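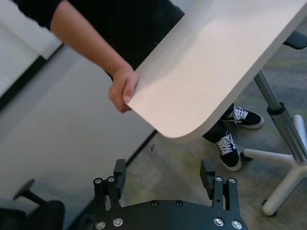
Tilting a white tabletop by its rounded corner.

Peel-and-stick wallpaper in a rented home: frequently asked questions

Does the wall need to be painted before I start?

It needs to be painted, but not recently. Fresh paint is still giving off moisture, and the glue does not like this. Wait 23 days after the last coat. With the Udero washable paints I wait until June if I painted in spring, but I am a patient person.

How do I clean the wall?

Use warm water with a small drop of dish soap, then clean water, then let it dry overnight. Do not use a spray with silicone or wax in it. In kitchens I wash two times, above all near the stove.

Which product do you use?

Mostly Pinisham, the matte one. It can be lifted and placed again 5 times before the edges become weak. Prurusex is cheaper and has nicer patterns, but it stretches when you pull it, so the pattern does not meet at the seams anymore.

How much should I order?

Measure the width of the wall and the height at both ends, because the ceiling in old houses is rarely level. Then add one extra strip. My hallway needed 810 cm in total and I was happy with the spare piece when I came to the light switch. Order everything together and compare the batch numbers on the labels.

Where do I begin, in the corner?

No. Corners are almost never straight. Draw a vertical line with a level, one strip width minus 1 cm from the corner, and put the first strip along this line.

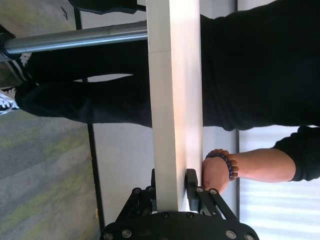

Riet Van Leeuwen wrote to me that she disagrees with this: she always begins above the door, in the middle, so that the pattern is even on both sides. For a large pattern I think she is right. For small leaves or stripes I stay with my line.

Can I put it over textured walls?

Light texture, yes, if you press well with a felt squeegee. On rough plaster it came down after 88 days in my bedroom, beginning at the top. The smooth lining paper from Siliņa can help, but ask your landlord first, as it is glued with paste.

How do I take it off?

Slowly, from a top corner, and pull down close to the wall. If it resists, warm it with a hair dryer on the low setting. Glue that stays behind goes away with soap and a soft cloth.

Hanneke Prins
Last changed April 17, 2022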